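Kitell Endpoint Monitor: Product Review

Reviewed by Jalen Kasprzak
20 July 2026

Kitell Endpoint Monitor is a malware detection and response tool sold by Irkov to small and mid-sized organizations. It is intended for teams that have one or two people responsible for security and no dedicated operations center. This review covers the current release, which was installed on 233 workstations and 9 servers and left in place for 90 days.

Installation was straightforward on the workstations. The agent is delivered as a single package and accepts its settings from the management console at first contact. The servers took longer. Two of them required a restart that the setup guide does not mention, and the console reported both as healthy while the agent was in fact stopped. Irkov's support desk confirmed the fault and supplied a corrected package within 8 hours.

Detection was tested with a set of archived exploit kit samples, malicious document macros and loaders that run only in memory. Kitell blocked every macro sample at the default setting. Results with the in-memory loaders were less even - several were flagged only after they had opened a network connection, and the alerts gave no indication of which process had started the chain.
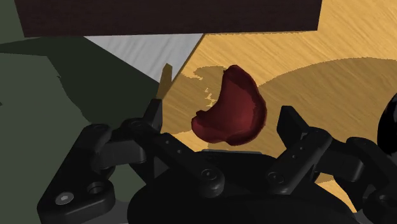
Black gripper and dark red object, computer rendering.

The console is the strongest part of the product. Alerts are grouped by incident, the search function is quick, and an isolated machine can be returned to the network from the same page. Reports export cleanly to spreadsheet form. Role permissions are limited, however, and an account allowed to read alerts is also allowed to dismiss them. Organizations subject to outside audit should consider this carefully before purchase.

Performance on older hardware was acceptable. Scheduled scans slowed machines with mechanical drives, and staff in the accounts office asked that scans be moved to the evening. The earlier release, reviewed in January, had a noticeably heavier effect on startup times.

Licensing is by device and billed yearly. The Plostia connector, which forwards alerts to an external log server, is charged separately.

Kitell is recommended for organizations replacing a basic antivirus product. Those that need detailed process tracing should request a trial first and test the server agent before wider deployment.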